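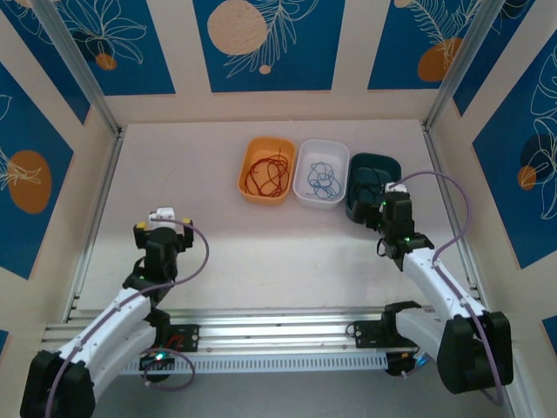
The Itch That Waits for Evening

When Noman Marwat began to see patients at the skin clinic in Daldale, he expected that most of them would ask him about creams. They asked him about sleep. "They come in the morning with red eyes," he told me, "and they say the same sentence. In the day I can manage, in the night I cannot."

Marwat is a dermatology nurse, and for 12 years he has worked with adults who have chronic hand eczema. The clinic is on the second floor of the old Tijani building, above a pharmacy, and from October until the end of winter the waiting room is full. Cold air outside and heated air inside both dry the skin, and many of his patients wash their hands all day for their work. They are cooks, hairdressers, mothers of small babies. One man repairs boat engines in Itorside and takes the early ferry to be first in the line.

Hand eczema is a common disease and it is not contagious. In spite of this, people hide it. A hairdresser told me that she keeps gloves on while she pays in the supermarket, so the cashier will not look. The gloves make her hands sweat, and the sweat makes them worse. She knows this very well and still she wears them.

The night is difficult for several reasons. The skin becomes warmer in bed, it loses more water, and there is nothing else to think about. Scratching gives a short relief, but it damages the surface of the skin, and damaged skin itches more. Doctors call it the itch-scratch cycle. Marwat draws it as a circle on the back of the appointment card.

His advice is plain, and I was a little disappointed when I first heard it. Lukewarm water, a cleanser without perfume, and a thick ointment put on while the skin is still damp. Cotton gloves over the ointment at bedtime. The prescribed steroid should be used for the time the doctor has said, and not stopped after two days when the redness fades. Many patients are afraid of steroids, so they use too little, and then they tell him the treatment has failed.

Last winter the clinic asked its patients to keep a small diary, which the staff named Pukano after the street outside. In it they wrote when they woke up and what they had touched that day. Of the 117 people who took a diary home, about 10 lost it, and Marwat forgave them. The rest gave him something to discuss. A baker found that her bad nights followed the days when she peeled citrus fruit. She was sent for patch testing and is still waiting for the result.

I asked the engine man whether he sleeps now. He looked at his hands for some time, and the knuckles were still cracked. He said he had slept until five that morning, and then he asked me if I knew when the next ferry was leaving.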